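Notes on Ranked Play in Flomthorpe After the August Rules 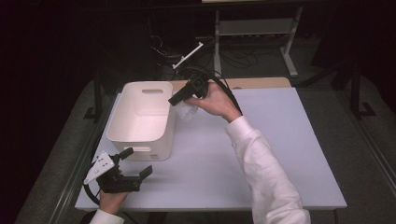 Engelbert Zwahlen wrote under my previous entry that the ranked ladder in Flomthorpe no longer rewards patient players, and that anyone who builds slowly will lose to an early rush before the third wave. He asked whether I intended to revise my recommendation of the defensive opening. I have considered the question at some length, and my answer is that the recommendation stands, with two amendments.

The first concerns the map. On Trirnden, the long northern lane gives a defending player enough time to place a second watchtower before the first contested wave arrives. On Fimby, it does not. The lanes there are short, the river crossing cannot be blocked until the bridge upgrade has been purchased, and a rush sent in the opening minute will reach the gate. Players who draw Fimby should place one tower at the crossing and spend the remainder on income. I had previously advised two towers on every map, and I withdraw that advice.

The second amendment concerns the order of upgrades. Under the old rules, the range upgrade came first in every sound opening. The August revision raised its price by 18 coins and left attack speed untouched. Attack speed should therefore be taken first, and range should wait until the income from the second mill has begun to arrive.

Mr. Zwahlen also raised the matter of the Riedl, the siege unit that can be sent across to the opposing side from the sixth wave onward. He considers it too strong for its price. On this point I am inclined to agree – a pair of them sent together will remove a lightly defended gate, and the player receiving them has very little warning. The usual response is to keep four archers in reserve near the gate. It is a costly precaution, and on most maps it delays the third mill by a full wave.

My own record under the current rules stands at 367 matches, nearly all of them played with the defensive opening. Most of the losses came on Fimby, and several of those were the result of placing the second tower out of habit.

Readers have asked for a separate entry on team matches. I have played too few of them to offer advice, and the shared income rule changes the opening so thoroughly that little of what is written above would apply. The next entry will deal instead with the southern lane on Trirnden, where the placement of the first mill remains a subject of some disagreement – my own view on it has changed twice.

Posted 25 March 2026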